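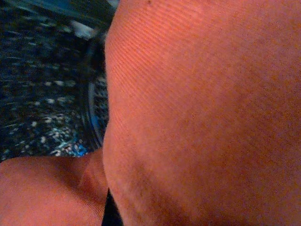
Ribbed fabric up close. Fold it loosely and the ribs keep their shape.

Filed under: Home > Closets & Shelves > Tip 585

Clearing a Mixed Shelf: Soft Things, Glass Things, and What Goes Back

by Aileen Marquez

Most houses have one shelf where the cloth and the breakables ended up together. Ours is in the hallway, a Polivska unit with a light in the top, and it collects scarves, napkins, glass pieces, straps from bags we no longer own, and anything else that needs a place by dinner time. I clear it every May. The whole job takes a morning, and these are the steps I use.

Before you start

Put down something flat and clean to work on. A table is best. If you use the floor, sweep it first and keep the breakables on the side away from the door. Have two or three soft cloths ready, a dry paintbrush for dust, and a lint roller. Skip the spray bottle for now. You will want it later for the shelf itself, but it should not be near the fabric while you are sorting.

Take the glass down first. It is tempting to pull out the cloth, and it comes out easily, but a scarf end wrapped behind a glass piece will bring the glass along with it. Look behind each thing before you lift it.

Sorting the fabric

Shake each piece once, outdoors if you can, then lay it out flat and look at both sides. I sort by surface and leave color until wash day. Ribbed cloth goes in one pile, smooth in another, woven straps and mesh in a third. They wear differently and they crease differently.

Ribbed cloth shows a hard fold for a long time. Fold it with the ribs running along the fold where the shape of the piece allows it, and don't press down on the stack. If it has a nap, run your hand over it in both directions and store it with the nap lying down. A lint roller is fine on the smooth side but use a light touch on the nap.

Smooth cloth slides. A stack of it will lean and then go over, usually at night. Roll it, or put it in a shallow box with a side low enough to reach over.

Straps and braided pieces should be coiled and tied with a bit of string. Left loose, they catch on everything. Anything with a metal hook on it should be kept well away from knits.

Very dark blue and black are hard to tell apart under a shelf light. Carry them to a window before you pair things up. I once stored a navy napkin with a black set for most of a year.

Handling glass with a rim

Domes and other rounded glass set in a ring need a bit more thought than a plain jar. Pick them up by the rim, with a grip on two opposite sides, and keep the other hand under the piece. Do not lift by the glass, even if it seems to sit tight.

Dust the outside of the rim with the dry paintbrush before you wipe the glass. If you wipe first, the dust in the join comes out onto the cloth and you drag it across the surface. Then use a barely damp cloth, followed by a dry one. Turn the glass toward a lamp and look along it at a low angle to find the streaks.

Set it down on something soft. A folded dish towel will do. A round piece on a bare tabletop can move farther than you would think.

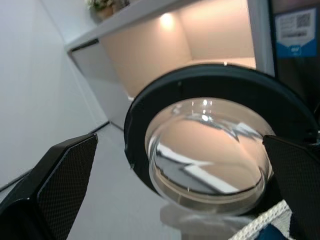 What is the best way to get cloudy marks off clear glass without scratching it?

Start with warm water and one drop of dish soap on a soft cotton cloth, and go over the spot several times with very little pressure. If the mark is still there, mix equal parts white vinegar and water, dampen the cloth with it, hold it on the mark for a minute, and wipe again with plain water. Dry right away with a clean cloth. Don't use scouring pads or powder, and keep vinegar off any metal or painted trim.

Wiping down the shelf

With everything off, wipe from the back to the front and catch the crumbs in your hand. Do the underside of the shelf above too. I use Cestel soap, well diluted, but any mild soap works. Leave the shelf open to the air until it is completely dry. On a damp day that can take until late afternoon - put a fan on it if you are in a hurry.

Check the light while you are there. Switch it off, let it cool, and dust the cover. If the light gets warm in use, nothing made of cloth should be stacked up close to it. Leave a hand's width at least.

Line the shelf only if you need to. Plain paper is enough. Rubbery liners can stick to a painted surface over a summer, and I have had one leave marks.

Putting things back

Heavy and breakable things go low and toward the back. Cloth goes on the shelf above, or on the same shelf with a box between the two. If you are short on room, wrap each glass piece in one of the soft cloths you were going to store anyway. Use a cloth with no zippers, buttons, or stiff seams, and wrap it so the ends tuck under. Write what is inside on a bit of masking tape.

Wrapping works for moves, too. When my sister packed for Bulness she used no bubble wrap at all for the small things, only scarves and socks, and filled the gaps in each box with rolled napkins. Her boxes were heavier than they needed to be but nothing broke.

Keep one empty spot. It will fill up, but it gives the next stray item somewhere to go besides on top of the glass.

How to pick up a bunched cloth

Take it from the middle of the bunch and lift straight up, slowly, and let the loose part hang. That way you see whether anything is caught in it before it is over your arm. Dragging a cloth sideways across a shelf is how small things end up on the floor.

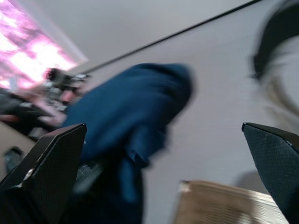
Fouzia Baloch disagrees with me on folding. She hangs all her dark cloth from a rail and says it saves her the ironing, and that dust brushes off a hanging piece in a few strokes where a folded one has to be opened up. Her one caution is that heavy knits will stretch that way and should stay flat.

I still fold, mainly for lack of a rail. If you have the space, try it with a few pieces and see how they look after a month.

Comments

Mudassar Cheema
The paintbrush tip is good. I use an old makeup brush for the same thing. Does anybody know if paper liners attract silverfish? We had some last year and I never worked out where they came from.

Aileen Marquez
Mudassar, they do like paper, especially if it's damp. I would go without a liner until you are sure they're gone.

Bushra Jadoon
I sort by who uses it and then by fabric. Otherwise my husband can't find his scarf and takes the whole pile apart.

Sobia Janjua
Vinegar took the finish off a brass ring for me so please do keep it off the trim like she says. Also, masking tape leaves glue on cloth after a while. I pin on a paper tag.

Related tips

Folding Napkins for a Narrow Drawer
Getting Lint off Ribbed Cloth
Amato Storage Boxes: Which Sizes Stack
When to Replace a Shelf Light
Packing a Kitchen in One Day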